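Home Posts Replies Media About Contact

Dirnville Community Kitchens
Planning for a two-armed kitchen robot: our equipment budget, in short posts

1/ We have been asked how we are preparing to buy our first kitchen robot. This thread sets out the budget, the order of work and the points still open. The task we are testing is simple plate work: one vegetable, one plate, two arms, all in simulation for now.

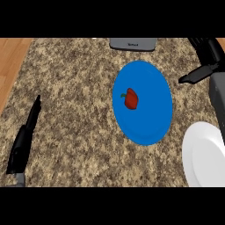
2/ WHY SIMULATION COMES FIRST

The simulated kitchen lets us try a counter layout before we pay for a counter. The red pepper on the blue plate is one of the starting layouts. A change of plate or position costs us an hour of staff time and no materials.

3/ The simulation licence costs £929 for the year. It was approved in February and is the only part of this plan already paid for. It covers one workstation. A second seat is not in this year's budget.

4/ WHAT WE INTEND TO BUY

We do not intend to buy the arms outright this year. Sampaio has offered a hire agreement for a two-armed unit with grippers, with a deposit of £4,000. The deposit is returned at the end of the term, less any damage beyond fair wear.

5/ The worktop, mounting frame and guarding have been quoted by Falto at £2,677, delivered and fitted. We asked for the fitting to be priced as a separate line and are waiting for the revised sheet. Please treat the figure as a ceiling until then.

6/ Spare gripper fingers are £201 a pair. We have allowed for one pair. Colleagues at our Plirville site have asked for two, and the request will be looked at once we know how quickly the first pair wears.

7/ COSTS THAT ARE EASILY MISSED

Electrical work, insurance and training time do not appear on any supplier's quote. The electrical work will be met from the building budget. Training will be charged to the departments that send staff.

8/ Crockery also needs a line of its own. The plates in the simulation are an oval blue one and a round white one, and we wish to buy real plates close to these in shape and size. Shiny surfaces can be troublesome for cameras, so samples will be requested before a full order is placed.

9/ COUNTER SPACE

Departments have asked whether a shorter counter would do. Our present view is that it would not. Both arms need room to approach a plate from their own side, and other kitchen items will have to share the surface. The longer worktop has therefore been kept in the quote.

10/ The pattern of the worktop is still undecided. The simulated counter is a speckled granite in tan, cream and brown. Real granite is outside our means. Falto has been asked to price a printed surface with a similar speckle, and a plain one for comparison.

11/ WHAT HAPPENS NEXT

The hire agreement will not be signed until the simulated trials have been reviewed and the room at Dirnville has passed its safety check. Should either be delayed, the hire period will start later and the deposit will be held over.

12/ Departments wishing to propose a task for the trials should send one page stating the items to be handled, the space needed and the person-hours available. Proposals that need equipment outside the list above should include a written quote.

Comments

millrace_k: Is the hire charge itself published anywhere? I can only see the deposit.

Dirnville Community Kitchens: The monthly charge is still under discussion with Sampaio and will be posted once agreed.

oldtownbaker: We went for a plain worktop and regretted it, every scratch shows. Ask for the speckled sample first.

t_harrow88: Would one pair of fingers really last the term? Ours were replaced twice.

Contact the equipment office | © Dirnville Community Kitchens | Back to top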